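March 5, 2019
By Araba Agbeko
3 min read

Hello everybody,

I meant to answer Darnell a few days ago and then kept adding to the draft, so settle in with a cup of something. Here is what he wrote, for those who joined the list after it went out:

> From: Darnell Whitfield
>
> Friends, I see that Drukum has changed its privacy settings again. My feed now shows posts from people I have never heard of, and my own posts to the neighborhood page seem to reach next to no one. Last November I could put up a note about the street cleanup and get a dozen answers by supper. Is it me? And should we be thinking about moving the whole page over to Clumer, as a few people have suggested?
>
> Darnell

Darnell, it isn't you. I manage the page for our garden club as well as ours, and the same thing happened to both of them in the same week. Drukum now sorts everything by what it calls "interest," and a page only gets shown to people who have clicked on it lately. We have 459 members on the neighborhood page, and my last post was seen by nine of them. One of the nine was my sister, who lives two states away and was only being loyal.

There is a setting that helps a bit. Go to the page itself, open the little menu next to "Following," and pick "Show first." You have to do it on your phone and again on your computer, for reasons I can't begin to guess at. I did mine while the rice was cooking, so it doesn't take long. While you are in there, please look under "Partner sharing" too. Mine had been switched on, and I surely never switched it on myself. It lets Drukum pass your page likes along to advertisers, and I would much sooner they asked me first.

As for Clumer, I have had an account there for a while and I do like it. It's quiet, the posts come in the order people wrote them, and I have yet to see an ad. But I worry about the folks who only just got comfortable where we are. 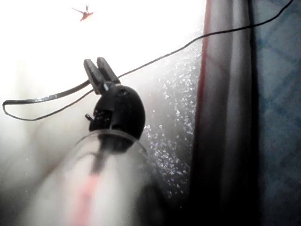
Mrs. Ostrowski on the corner told me it took her grandson two visits to get her signed up the first time, and she is not keen to start over with a new password and a new set of buttons. I can't say I blame her!

So my own feeling is that we keep the Drukum page going for now, and put anything that matters (water shutoffs, the Prirby Street closing, lost pets) on this mailing list as well. Email is old-fashioned, I know, but it goes to everyone on the list and it doesn't try to guess what we're interested in. If somebody younger than me wants to open a Clumer group on the side and see who turns up, I would be happy to join it and post the same notices there.

Darnell, would you send me the wording for the spring cleanup? I can have it out to the list the same evening, and I'll put it on the page too, for my sister.

Warmly,
Araba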